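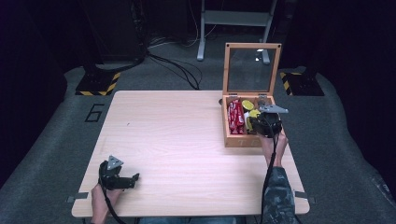 Ticket opened 01/04/2026 by Lesego Rampersad, equipment and compliance, Wadevero Football Club. Three players were marked "not cleared" by the Clarner check-in app this morning, which locked the training ground gate on them an hour before practice. All three had done their wellness forms. Two of them had done the forms twice, out of spite. The gate doesn't care. They waited in the players' lounge, where the wooden box with the glass lid had red-wrapped snack bars in it, so at least the left tackle was in no hurry.

**Steps tried**

- Logged players out and back in. No change.
- Restarted the gate reader. It beeped in a more confident tone and then refused them again.
- Cleared them by hand in the admin panel. Status went green, stayed green for 20 seconds, went back to red.
- Checked the roster sync. Last run shows 125 records. We don't have 125 of anything here except opinions on the kicker.

**Reply, Ita McGrath, Clarner support**

Hi Lesego. Could you tell me whether the affected players have anything in common? Position group, phone model, recent trade?

**Reply, Lesego**

All three came over from Lastholm in the off-season. I'd like it noted that I typed that sentence and then sat looking at it for a while.
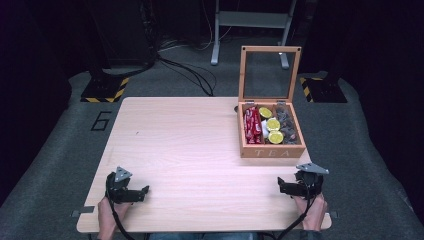

Their old club used your app too, so I'm guessing they each have two profiles, and the gate is reading the one that still thinks they play for somebody else. The Lastholm profiles would have no form for today. Our defensive coordinator has suggested sending them back to Lastholm to fill one in. He was not being helpful.

**Reply, Ita**

You guessed right. The old profiles were never closed, and the sync puts them back on top every time you override. I've merged the three accounts at our end. Please run a manual sync and have one player try the gate.

**Reply, Lesego**

Ran it. Record count is now 58, a number I recognize. First player through on the first try, the other two right behind him. They missed almost 20 minutes of practice, all of it conditioning — the mood among them is excellent.

Leaving this open until the Vasseur trade goes through in May, as he's also on your app.

**Status:** Pending, customer monitoring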